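창작마당 > 단편 > 짧은 소설

건전지

오후 네 시. 교대까지 두 시간. 테모지 라오는 장갑을 벗다 말고 도로 꼈다. 습관이다. 손 쓸 일도 없는데.

쿠라 반환센터 3층. 반품된 계산기, 리모컨, 그런 것들. 뚜껑 열고 건전지 빼고 분류. 재작년까지는 다 사람이 했다. 손톱이 먼저 닳는 일이었다. 라오는 엄지손톱이 늘 비스듬했는데 이제 둥글게 자란다. 그게 좀 이상했다. 남의 손 같아서.

"오늘 759개요." 스벤야 로이터가 화면을 보며 말했다.

"나 혼자 할 땐 얼마였는데요."

"기록이 없어요. 그땐 안 셌잖아요."

안 셌다. 맞다. 통이 차면 비우고, 차면 비우고. 켄다드 팔이 들어오고 나서 세기 시작했다. 팔이 센다. 집은 것, 놓친 것, 다시 집은 것. 라오가 도와준 것도 센다. 개입 56회. 그 숫자가 라오의 하루였다.
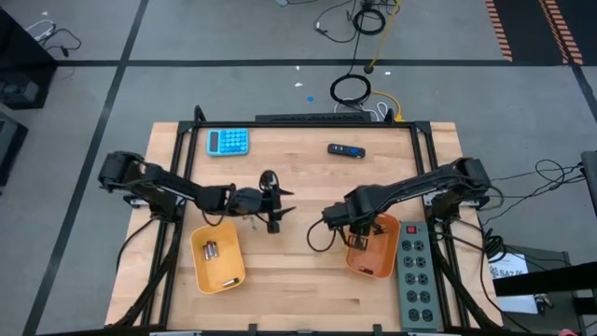 개입이라니. 리모컨 뒤집어 준 거잖아. 뚜껑이 뻑뻑하면 팔은 기다린다. 화도 안 내고 그냥 기다린다. 그러면 라오가 가서 엄지로 꾹. 딸깍. 다시 물러난다. 1회.

처음 한 달은 팔한테 말을 걸었다. 거기 말고. 옆에, 옆에. 스벤야가 웃었다. 요즘은 둘 다 말이 없다. 예전엔 작업대 하나에 넷이 붙어서 별 얘기를 다 했는데. 누구네 애 이빨 빠진 얘기, 버스 노선 바뀐 얘기. 하우겐은 노래를 불렀다. 못 불렀다. 하우겐은 4월에 트론디브홀름 창고로 갔다. 거긴 아직 손으로 한다고, 문자가 왔었다. 답장을 못했다. 뭐라고 써야 될지 몰라서.

"내년엔 하루 3,000개래요."

"팔이 더 와요?"

스벤야는 대답 대신 의자를 돌렸다. 목소리를 낮췄다. 들을 사람도 없는데.

"뚜껑 여는 거, 그것도 배우게 한대요. 라오 씨 하는 걸 보고."

아. 그래서 요 며칠 천천히 해달라고 했구나. 엄지가 잘 보이게. 손목 가리지 말고.

라오는 리모컨 하나를 집었다. 뚜껑에 엄지를 댔다. 손톱이 아니고 살로 미는 거다. 살짝 누르면서, 그담에 밀고. 엄마가 라디오 뚜껑 열던 식이다. 그걸 누구한테 가르쳐 준 적은 없었다. 하우겐이 가르쳐 달랬을 때도 그냥 해보면 안다고 했는데.

"천천히요?"

"네. 천천히."

딸깍.

스벤야가 뭔가를 적었다. 라오는 한 번 더 했다. 이번엔 왼손으로. 왼손은 영 서툴러서 두 번 미끄러졋다. 스벤야가 고개를 들었다. 지울까요, 하는 얼굴.

"그것도 넣어요." 라오가 말했다. "나 왼손은 원래 그래요."

네 시 이십 분. 전화기를 꺼냈다. 하우겐, 거긴 추워? 까지 쓰고, 보냈다.

최근 올라온 글
창고의 개
막차와 귤
누나가 두고 간 열쇠
비 오는 날의 검침원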